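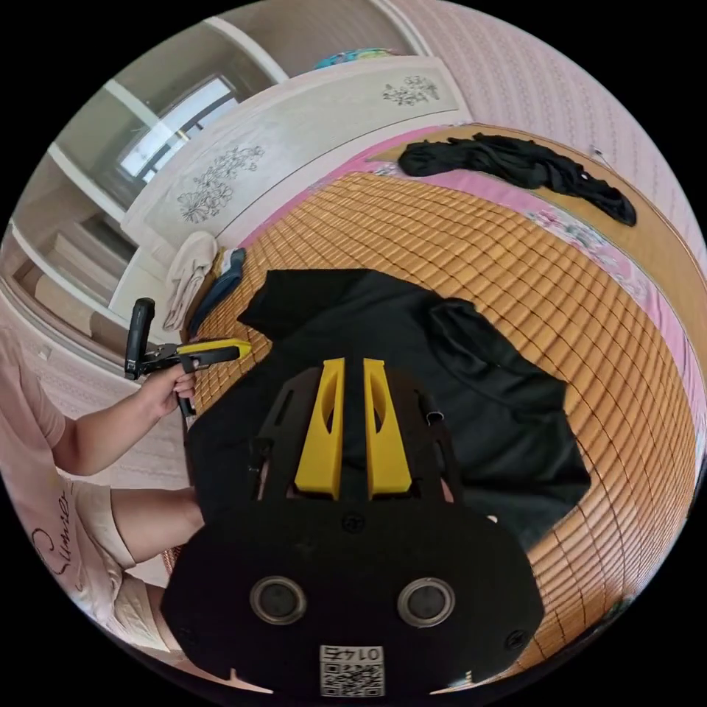
4. Folding clothes on your bamboo mat

Your Jirmont sleeping mat is more than a cool place to spend a July night. It makes a terrific folding table too! The tiles are firm and flat, and the grid gives you straight lines to fold against. Dark shirts show up beautifully on the tan tiles, so start with those.

4.1 Getting ready

1. Lay the mat over the bed sheet with the tiles facing up. A band of sheet showing along the edges is fine.
2. Run your palm across the tiles and feel for lifted corners. Press any you find back down.
3. Put the clothes you still have to fold along one edge of the mat and keep the middle clear.

CAUTION: Never iron on the mat. Heat can loosen the cords between the tiles.

4.2 Folding a T-shirt or light jacket

1. Spread the garment out, front side down, and smooth it from the collar to the hem.
2. Line up one side seam with a row of tiles. (This is the fun part, you'll never go back to guessing!)
3. Fold each side in toward the middle, then lay the sleeves back along the fold.
4. Take hold of the hem, lift it clear of the tiles and bring it up to the collar. 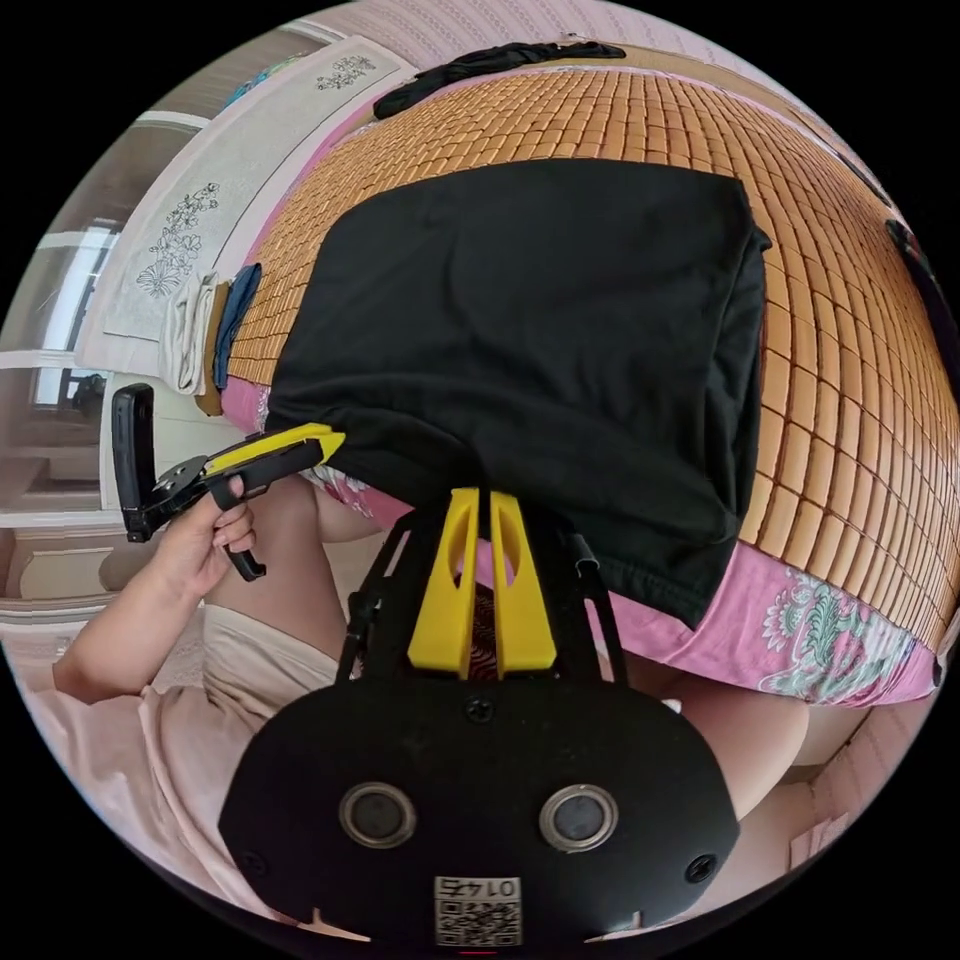 Fig. 4-2. Lifting a black garment from the mat. Folded white and blue cloths are at the side.

NOTE: Lift, don't drag. Knits and thin cottons can snag between tiles. If a thread does catch, bend the mat gently at that row and the gap will open enough to free it.

5. Smooth the folded piece once more and start a pile at the side of the bed. Knitwear goes at the bottom, lighter things on top.

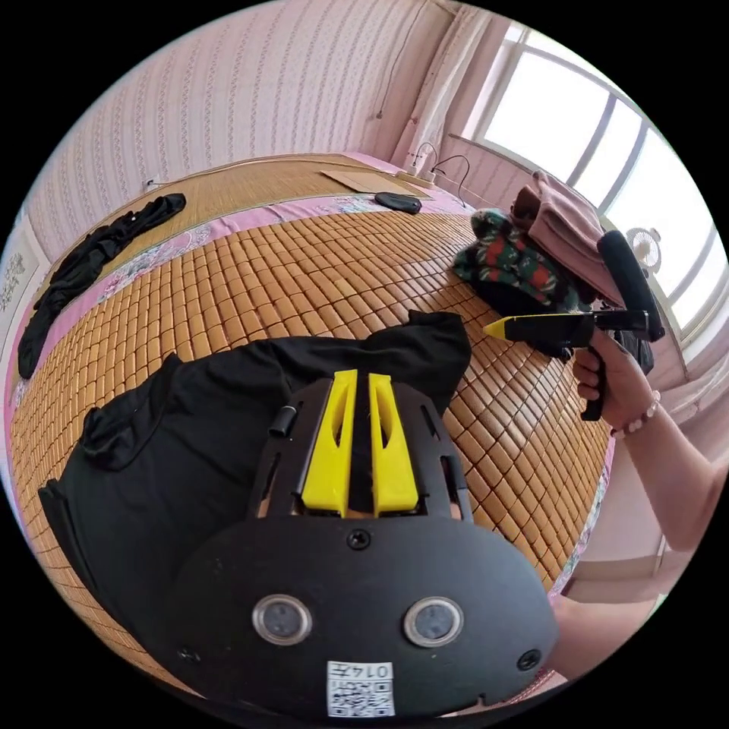
6. Carry on with the next garment. If one comes out crooked, shake it open and begin again from step 1. With a little practice a whole basket goes wonderfully fast, and Hsiu-ying Chiang of our Sividton workshop happily folds 14 shirts before her tea is cool enough to drink.

4.3 When you have finished

Move the piles to the closet, then wipe the tiles with a dry cloth, following the rows. Lint collects in the gaps, and a soft brush lifts it right out. Leave the mat flat for sleeping or roll it up with the tiles outward, as shown in section 5.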